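**September 13, 2020**

## Stop and search: the Herkamport night is on

We've got a room, we've got a link, and we've got 254 of you signed up already! That is far more than we dared hope for when we first floated an evening on stop and search, and it says a lot about how many people round here are tired of shrugging it off.

The background, for anyone new to the list: over the summer Skilska gathered accounts from people in Herkamport who had been stopped on foot or in a car, most of them young, Black and on their way somewhere perfectly dull (work, the gym, their nan's). They ended up with 491 written accounts. Some run to one line. Some go on for pages, and you'll want to read those sitting down. What comes through again and again is how often a stop began with a neighbour ringing in about someone "hanging about", and how rarely anybody was told why.

So the evening is in two halves. Etel will open with readings from the accounts, all with names taken out and all with permission. Then Bravo's legal team will go through what an officer has to tell you during a search, how to ask for the written record, and how to complain if it went badly. They are brilliant at this, with no jargon at all, and they'll stay on for questions until everyone's done.

Seats in the hall are limited to 12 because of the distancing rules, and they've gone, but the online link has no limit. Captions will be on throughout. If you'd like to send a question in beforehand, reply to this email and leave your name off if you prefer.

We're also after people who can type up the last of the handwritten accounts, around 12 pages each. An hour here and there would be a huge help!

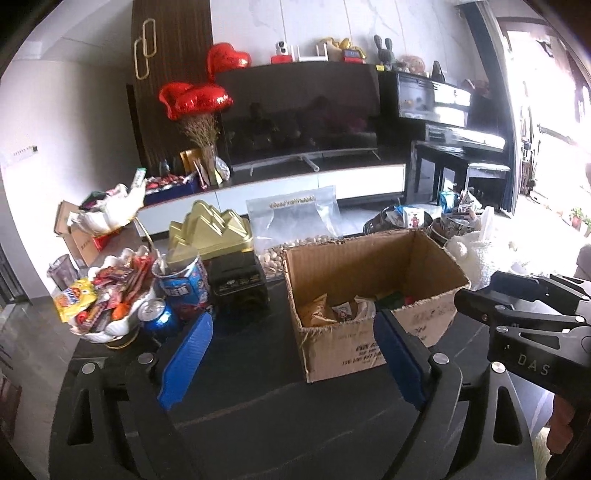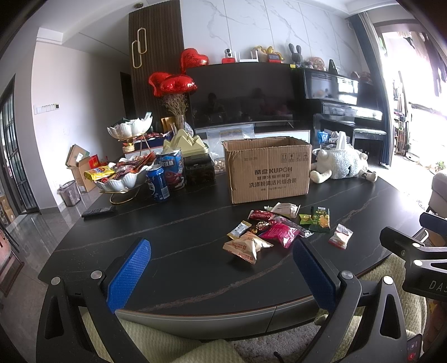 A reader in Herkamport wrote in to ask whether parents can come along with their teenagers, and said her son had been stopped twice before his sixteenth birthday and still didn't know he could have asked for the paperwork. Yes, please bring them. One link will do for the whole household.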